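About Ferkow

Ferkow is a small test workshop for robot hands. Companies send us grippers, arms, wrist cameras and controllers, and we tell them how those parts get on with ordinary jobs on an ordinary table. We don't make or sell hardware of our own.

The firm was started by Anselmo Bustamante, who had spent years fitting packing lines and was tired of choosing a gripper from a data sheet. He rented one bench in the Figueroa building and began lending out his evenings to anyone who wanted two sets of fingers compared fairly. There are nine of us now, and we have the whole ground floor.

What we test

Most of our work is side by side. Two or more grippers go on the same arm, with the same controller settings and the same objects, and each one gets 200 tries at each job. If a customer wants a camera compared as well, we swap that separately so the results don't get mixed up. You receive the full log, the video and a written report – including the tries that went wrong.

Our object store has 542 items in it, from bottle caps to bath towels. New customers are welcome to add their own.

Soft and awkward things

Food handling is the part of the business that has grown most. Plain parallel fingers are still our starting point for it, and every other design is measured against them. Kevin Corrigan runs these trials and wrote the Plemen test plan, our standard set of table jobs with plates, trays and small pieces of food. 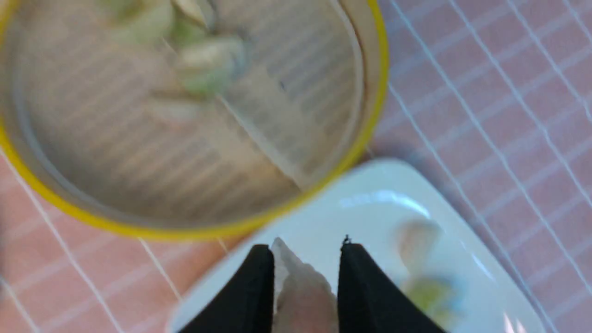
Food handling trial

Two black fingers are holding a pale piece of food over a white plate, next to the round container with the yellow rim. Pieces like this crease easily, so we record grip width and closing force on every try and check the piece afterwards for marks.

Working with us

A basic comparison takes 300 bench hours and is quoted at a fixed price. Shorter trials can be arranged for a single part. Customers may visit during testing, by appointment, and bring their own engineer.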